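Workshop notebook, Plilthorpe bench
January, 7.40 am

Second attempt at the hide glue. The first batch went down the outside drain last night, with hot water after it, and the yard still smells like a wet horse. Notes here so that whoever picks up the next chair doesn't repeat my evening.

The job is the set of kitchen chairs from Uswood, 8 of them, beech frames, elm seats, all racked to some degree. Every one has been mended before by somebody with a tube of white glue and a lot of confidence. The back legs are the worst. On chair two there is a panel pin through the rear stretcher, a screw through the panel pin's hole from the other side, and a wodge of something grey that laughs at vinegar, steam and me.

Where the old glue is animal glue it lets go politely. Damp rag, warm iron, wait, wiggle. Where it's white glue, warm vinegar on a brush, leave it under cling film, come back after tea. The grey stuff gets scraped. I have stopped trying to be clever about it. Blunt chisel, held upright, and the radio on.

Yesterday's failure, for the record. I soaked the granules in cold water as usual, weighed nothing, and put the pot on the ring while I went to look for the small clamps. The small clamps were on chair five, holding a joint I had forgotten I'd glued. By the time I'd finished admiring that, the pot was simmering. Boiled hide glue looks exactly like good hide glue and holds like jam. I know this perfectly well. I have told other people this, in a tone.

So today: thermometer clipped to the pot, granules covered with cold water and left overnight, lid on. The Triven pot has a dial that goes from 1 to 6 and relates to nothing on earth. Setting 2 gives a steady warm glue that runs off the brush in a thin string and tacks between finger and thumb in the time it takes to regret touching it. Leave it on 2. I have put tape over the dial. Please do not peel the tape off to see what the number was, it is written here.

10.15 am

Chair one dry-fitted. Front legs fine, tenons fat enough. Left back leg has a socket you could post a letter through. Options were a shaving wrapped round the tenon, or plug and rebore. I tried the shaving first. It went in beautifully, sat there looking professional for as long as it took me to put the kettle on, and then slid out sideways when I knocked the stretcher home. Plug and rebore it is. Beech plug, grain running with the rail, bored with the spoon bit because the twist bit wanders off in search of the old hole.

Angle on the back legs: I set the bevel off chair three, which is the only one that stands as its maker intended. Bevel is now hanging on the nail by the window with a ribbon of masking tape saying CHAIR 3 DO NOT. It had been borrowed within the hour. It has come back at a different angle. Reset, second ribbon added.

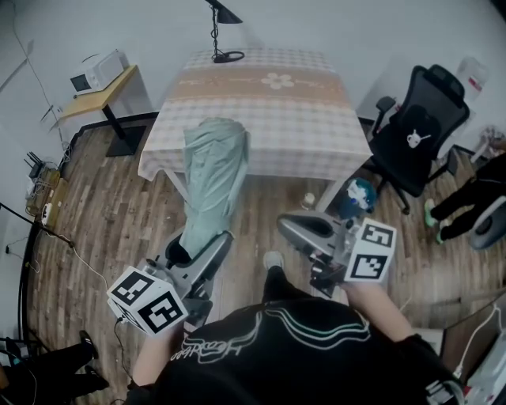
Floor side, mid-morning. The wave T-shirt.

Glue-up of chair one started straight after. Warmed the joints first with the hair dryer, which makes more difference than any amount of care with the brush. Cold beech kills the glue before it gets anywhere. Order was side stretchers, then cross stretcher, then legs into seat, and everything persuaded with the rubber mallet. Cord and a stick for the windlass, since every clamp in the building is either too long or has an opinion about curved legs.

It stood level on the saw table. I checked it with two strips of wood across the seat, then with a level, then by sitting on the floor and squinting. The third method disagreed with the other two, and I am going with the majority.

12.50 pm

Lunch, and a quarrel with the stain.

The owner wants the new plugs invisible. The chairs are a brown that doesn't come in a tin: old polish, smoke, gravy, elbows. I had hopes of the Tyagi walnut crystals, mixed weak and laid on in coats. On scrap beech the first coat came up a sort of weak-tea pink. Second coat, stewed tea. Third coat went past the chair altogether and out the other side into coffin. Somewhere between two and three, then, which is a thing one can say but not easily brush on.

Best match so far is two coats, left to go bone dry, then a dab of black in the polish on top. Test piece is labelled and on the shelf above the sink. The unlabelled test piece next to it looks better than the labelled one and I cannot remember how I did it. It will have to be treated as an act of weather.

Cost so far, since I will be asked: 176 pounds against the whole job, most of that the replacement elm for the split seat on chair six. The elm is lovely, and slightly cupped, and will be moved away from the radiator as soon as I've finished writing this line.

Moved.

3.30 pm

Chair one still in its string. Wanted to take it out. Did not. Glued the seat split on the one that only needed closing up, which meant rubbing warm glue into the crack with a thumb, opening and shutting it by leaning on the edge until it stopped drinking, then cramping across with paper under the jaws. Left 20 minutes before wiping the squeeze-out with a hot rag. Any earlier and you spread it about, any later and you're back to the chisel and the radio.

To do:
Plugs for chair four, both back sockets.
More vinegar.
Find out what the grey stuff is, if only for spite.
Sharpen the spoon bit properly.
New masking tape. The current roll is mostly on the bevel.

Pot off at the wall, glue in the fridge door with a lid on and the word GLUE on all sides. It does look like apricot jelly, and we have been through that once.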